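Pleltus Mail – Help and Support – Desktop
Search index stuck after update to version 7

dunmow_pete
Joined: October
Updated to version 7 last night and search has stopped finding anything older than a few weeks. The status bar says "Rebuilding index" and it has been at 65 per cent since I got in this morning. Mail still sends and receives. I can scroll back and see the old messages, so they haven't gone, but if I type the sender's name in the search box I get nothing.

I've restarted the program and the PC. Windows 11, two IMAP accounts and one old POP account that I only keep for the archive. Is there a way to force it, or do I just wait?

hazelgrip
Same here. Mine got further than yours and then went back to the beginning when the laptop went to sleep. I now leave the lid open, which isn't much of a fix.
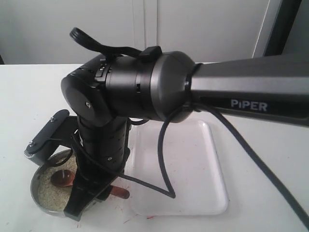 Yaa Kwofie
Forum moderator

Pete, don't wait for it. If the figure hasn't moved in a few hours it has stopped on a message it can't read, and it won't get past that by itself. The old POP account is the first place I would look.

Please try this in order:

Close Pleltus fully, including the icon by the clock.
Open the profile folder (Help, then Show Profile, but note the path down before you close the program).
Rename the folder called "index" to "index-old". Don't delete it yet.
Start Pleltus again and go to Settings, Search, and untick the POP account.
Let it rebuild with only the IMAP accounts.

If that finishes, tick the POP account again and see whether it stops. Post the last few lines of index.log if it does.

brackenfold
Or go back to version 6 and wait until they've sorted it out. I don't see why people should be renaming folders to get search working in a mail program. The old search was fine.

tomasz_w
You can't simply go back, brackenfold. Version 7 changes the format of the message store the first time it runs. If you install 6 over the top it will ask you to set up a new profile. You need a backup from before the update.

brackenfold
I did go back and it worked.

tomasz_w
With IMAP only? Then it downloaded everything again from the server. Pete has a POP archive that isn't on any server. He'd lose sight of it until he went forward again.

brackenfold
Fair enough, IMAP only. I still think there should have been a warning.

dunmow_pete
Thanks Yaa. Renamed the folder, unticked POP, and the IMAP accounts finished while I was having lunch. Search works on both. Ticked POP and it stopped again. The end of the log reads:

queue: account 3, folder Archive
attachment reader: Kerico filter loaded
cache limit reached, waiting

It just repeats the last line after that. I also noticed the index-old folder is 14 GB, which seems a lot when the mail itself is less than that.
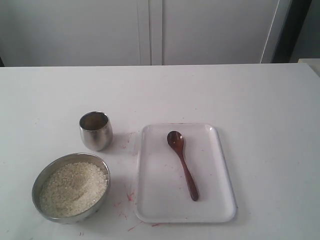

Yaa Kwofie
Forum moderator

The cache line is the useful one. Version 7 reads the text inside attachments as well as the message, and it keeps what it has read in a cache until it can write it to the index. On a big archive with a lot of scanned documents the cache fills before the first batch is written, and then neither part can move. Think of a steel bowl of rice that's already domed up in the middle and nearly at the rim: there is no point fetching another spoonful until some has been taken out, and at the moment the program has no way to take any out. Making the bowl bigger helps a bit, but the better cure is to stop it reading the attachments during the first pass.

Go to Settings, Search, Advanced, and untick "Include attachment contents". Then rebuild again. Once the messages are indexed you can put the tick back, and it should then work through the attachments a folder at a time.

The size of index-old is part of the same fault. Each failed attempt leaves its temporary files behind.

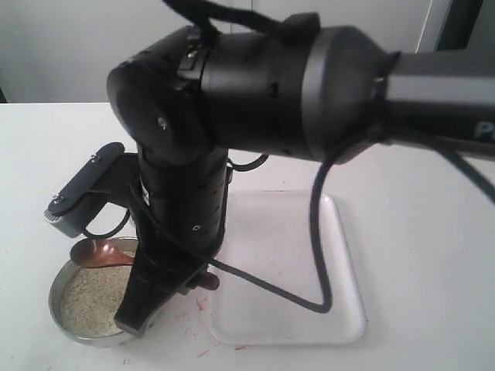 Once you have a working index you can delete the whole of index-old and get that space back. Do check first that a search on an old message brings up what you expect, and leave it a day or so if you have the room.

hazelgrip
The attachments setting isn't there for me. I have "Include archived folders" and that's all under Advanced.

tomasz_w
Are you on the Zakard package? That's the one a lot of Linux people use and it's usually a build or two behind. The tick box came in with build 143. Help, About will tell you.

hazelgrip
I am, and it's older than that. Took the installer from the main download page instead and the box is there now. Rebuilding with it unticked.

brackenfold
So the answer is to turn off the new feature they advertised. That was my point.

Yaa Kwofie
Forum moderator

Only for the first pass. I agree it should do this by itself, and I have added this thread to the bug report. If anyone else is affected please add your log there as well as here, and take out any email addresses before you post it.

appiah_fan
Does this affect the Appiah theme? Mine shows the progress bar in the wrong place since the update.

tomasz_w
Different problem. Please start a new thread for it in Themes.

dunmow_pete
Messages from all three accounts are now indexed, POP included. I've put the attachments tick back and it is moving, slowly. Found an invoice I'd given up on. Will leave index-old where it is until the weekend.

Yaa Kwofie
Forum moderator

Good. I'll mark this as answered but leave it open.

Edited 10th February: link to the bug report is now in the pinned post at the top of Desktop.

hazelgrip
Mine finished too, lid closed this time. Thanks both.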